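3.2 Surface finish and perceived quality

Respondents were recruited in Brerkau and Birberg through the Cultville household panel. Of the 2,892 members invited, 700 completed both rounds of the survey. Each rated a set of 20 household objects for expected price, ease of cleaning and likely age. Ogola and Hladun had earlier found that gloss raises the expected price of tableware but has little effect on objects kept for display. Our results agree for bowls and trays. For narrow-necked forms the effect of gloss was weak in both towns, and colour accounted for most of the spread in ratings.
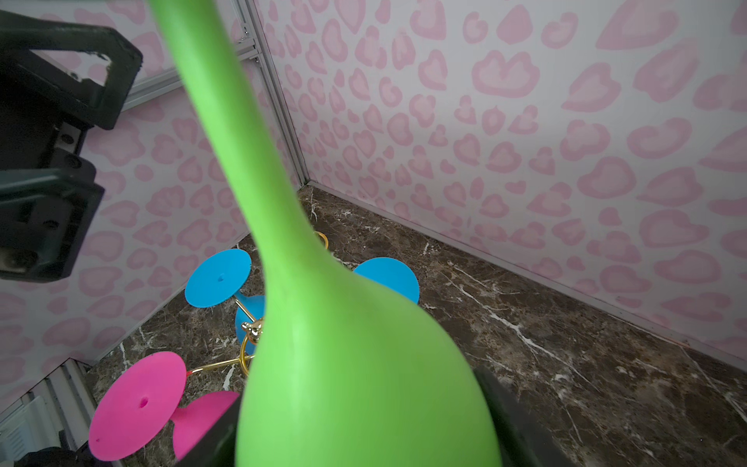

Figure 4. Lime-green vase with long neck and bulbous body.

12 shares | 3 comments

Expected age was harder to model. Ratings from the first round, held in February, differed between the two towns by more than the pooled error allows, and the gap remained after households with over 100 listed objects were removed. Mwakalinga's scale was therefore applied to each town separately.

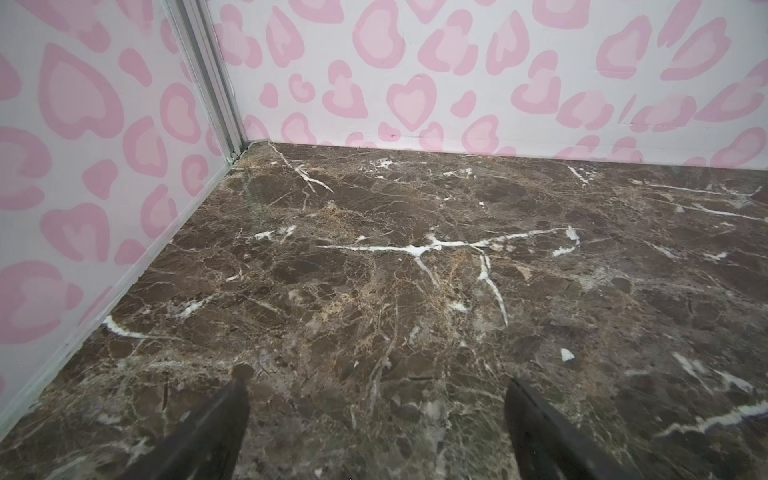
Floor and wall finishes were rated by the same respondents on a shorter form. Plain finishes gave stable scores across rounds, while patterned ones did not. Veining was coded by contrast and direction: a long white vein crossing brown marble, with a branch running off it diagonally, was entered as high contrast and mixed direction. Pink heart-shaped leopard spots on a pale wall were coded as a repeated motif. Scores for the two classes were not pooled.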